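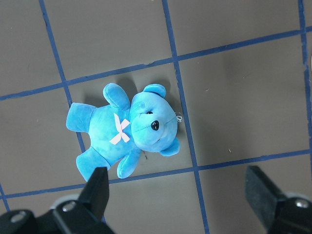
Section 3. Marking the floor and placing the soft toys

This section explains how to make the squares on the floor with tape, and how to place the plush toys in them. Please read it completely before you cut the first piece of tape. If your floor is already marked and only the toys have to be placed, go directly to 3.4.

The Kullside floor game can be played in a classroom, a hallway or a living room. The rules of the game are in Section 5. The storage of the toys between two games is in Section 6.

3.1 What you need

- Floor tape, dark color on a light floor, light color on a dark floor
- A tape measure
- A pencil or a piece of chalk
- Scissors
- A long straight board or ruler
- A dry cloth
- The plush toys from the set, or toys of your own of similar size

Note: The Kullside set contains one roll of tape. It is enough for one floor if you do not make many corrections. For a second floor, please order another roll or use any floor tape which can be removed again.

3.2 Preparing the floor

1. Choose a flat place. Small steps, door rails and carpet edges must not be inside the marked area.

2. Move chairs and tables away. Leave a free border of 40 cm on all sides, so that the players can walk around without standing on the squares.

3. Sweep the floor, then wipe it with a damp cloth.

4. Let the floor dry completely. On a smooth floor this goes quickly. On a floor with a rough surface, wait until the next morning.

5. Put a short piece of tape in a corner where it does not disturb. After one day, pull it off and look at the floor. When there is a mark or the paint comes up, do not use this tape.

CAUTION: Do not put tape on freshly waxed or freshly painted floors. Ask the person who is responsible for the building before you start. Tape which stays for many months can leave glue behind - see 3.6.

3.3 Laying the tape

1. Decide the size of one square. The toy must fit inside with its arms and legs stretched out. Lay your largest toy on the floor, measure it from head to foot, and add a little space at both ends.

2. Mark the beginning and the end of each line with the pencil. Always measure from the same wall. If you measure each line from the line before, a small mistake becomes bigger with each line.

3. Press the end of the tape on the first mark. Unroll it slowly and keep it low over the floor. Do not pull strongly. Tape that was stretched will shrink back later and the ends come loose.

4. Use the board as a guide. With two persons it is easier: one holds the roll, the other presses the tape down behind.

5. Lay first all lines in one direction, then all lines in the other direction.

6. Where two strips cross, lay one over the other. Do not cut the lower strip.

7. Rub all strips with the dry cloth, from the middle to the ends. Press the crossings with your thumb.

Note: The squares do not need to be perfect. A difference of a finger's width is not important for the game. But if the line is curved, pull it off and lay it again while the tape is new.

3.4 Placing the toys

The start position of every toy is on its back. In older copies of this manual the toys were sitting. We have changed this because the sitting bears fell over during play and it was not clear in which square they belonged.

1. Look at the start plan in Section 5 and take the toy for the first square.

2. Check the toy as described in 3.5.

3. Lay it on its back with the face up. The nose and the chest must be seen from above.

4. Turn the toy so that the head shows in the direction of play. All toys show in the same direction. A small rotation is allowed.

5. Open the arms to the sides, and put the legs a little apart. If the toy has a bow or a ribbon on the chest, make it flat with your hand, with the ends lying down on the body.

6. Look from above if the toy is in the right square. A paw or an ear may come near to the tape. When a part lies over the tape, the body decides: the toy belongs to the square where the larger part of the belly is.

Note: Some plush toys have a thick head and small body, and they like to roll to one side. Push the back of the head softly into the floor, then let go. Usually it stays.

CAUTION: Do not use tape, pins or glue to hold a toy in its place.

3.5 Checking the toys

Do this check before each game day.

- Eyes and nose: pull lightly on each plastic part. If it moves, take the toy out of the game.
- Seams: look at the neck, under the arms and between the legs. A small opening can be closed with a needle and thread of the same color.
- Ribbon: it must be fixed well. A ribbon with long loose ends is to be cut shorter or removed.
- Labels and thread loops: they may stay if they are short. Do not cut into the seam.
- Fabric: plush often has lighter and darker places. This is normal and no damage. Sticky or stiff places should be washed.

CAUTION: Toys with loose parts must not be given to children under 3 years, also not "only for a moment".

3.6 Removing the tape

1. Take away all toys.

2. Begin with the strips which were laid last. Lift one end with your fingernail.

3. Pull the tape back flat over itself, slowly. If you pull it straight up, it tears and more glue stays on the floor.

4. If the tape is hard, warm it with a hair dryer on the low step and try again.

5. Wipe the rest of the glue with warm water and a little dish soap. Try it first in a corner.

Used tape can not be laid a second time. Put it in the household waste.

Questions about this section: please write to Bok-nam Heo at the Kullside office and give the section number.

Section 3 revised 8 October 2022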